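Kerkwood Beverage Program
Progress report to Stureo, second reporting period
Saturday, April 13, 2024

1. Scope of this report

This report covers work on the non-alcoholic punch concentrate funded under the current grant. It follows the report submitted in February and uses the same section numbers. Costs are reported separately.

2. Formula work

The base is unchanged: black tea, orange juice, lemon juice, cane sugar and ginger. Three changes were made to the process.

Tea is now steeped for 8 minutes and strained before the sugar goes in. The earlier method, with sugar added during the steep, gave a bitter note that became stronger after chilling.

Ginger is grated and pressed, and only the juice is used. Sliced ginger gave uneven results from batch to batch.

Lemon juice is added after the base has cooled. When it was added to hot tea, the finished punch turned cloudy overnight.

The working batch is 900 ml of concentrate, diluted with cold water or plain seltzer at serving. Sugar is set at 100 g per batch. A lower level was tried and dropped, as the ginger then covered the orange.

3. Storage

Concentrate was held in the refrigerator in closed glass jars and tasted daily. Flavor was acceptable through day 3. After that the orange faded and the tea became flat. The grant target is a longer holding time, and this target has not been met. Freezing in shallow trays is the next method to be tested. Frozen concentrate will be thawed overnight in the refrigerator and compared with a fresh batch made the same morning.

Juice from the supplier Kisov was used for all batches in this period. Juice from Serra was ordered for comparison but came too late to be included.

4. Serving trials

Diluted punch was served over ice and without ice. With ice, the standard dilution became too weak before the drink was finished. A stronger mix is now specified for iced service, and the recipe card has been corrected. Seltzer was preferred over water in the iced version. No clear preference was found without ice.

Fruit garnish was left out of the trials so that it would not affect the sweetness readings. Orange slices and frozen berries will be added in the next round, once the dilution is final.

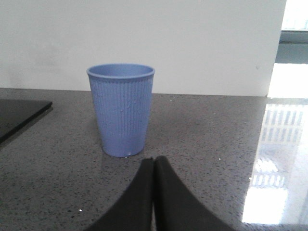 Figure 1. Ribbed plastic cup, light blue, on speckled stone countertop.

5. Open items

Frozen storage test: not started, trays on hand.
Serra juice comparison: scheduled after the storage test.
Recipe card, iced version: corrected, awaiting review by Stureo.
Recipe card, large pitcher version: in draft. The sugar does not scale evenly with the lemon juice, and the quantities need another trial.

6. Request

We ask Stureo to approve moving the unused tasting allowance to ingredients. The change does not affect the total. A reply is needed before the next juice order is placed.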